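Dastico Leone Two-Arm Kit: Purchasing Review
Bartosz Pawłowska, May 2024

The Leone is sold as a complete package: two arms, two grippers, controller and one year of software. We bought ours in January for laundry handling trials. This review covers what the quote left out.

The arms are good. Repeatability held over 300 pick cycles, and the grippers close on thin fabric without a change of fingertips. Setup took 31 hours against the 80 we had budgeted, mostly thanks to a clear manual. Cable routing is the weak point. The arm cables run outside the joints in open loops, so plan for sleeves and spare leads from the start.

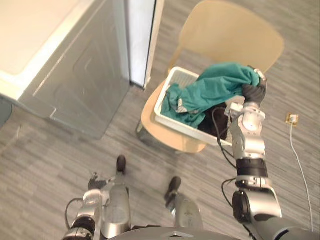 Photo: Thenmozhi Gowda / Jelell

Lifting a cloth by one end, as with the teal piece over the basket rim, is well within the arm's range. Buyers should price the work area as carefully as the hardware. A shallow basket on a chair seat costs almost nothing, but a fixed stand at a known height saves time on every reset. Check outlet positions too - a cable crossing the floor needs a cover.

Replacement finger pads are $89 per set. We now carry two sets per arm. Support after the first year is quoted separately, and Dastico would not hold the price for us beyond the current order.

Recommended for labs with a maintenance line in the budget. Rating: 4 out of 5.

Related reviews
Vedik Mobile Base: Running Costs After One Year
Gripper Finger Pads Compared
Leasing or Buying a Second Arm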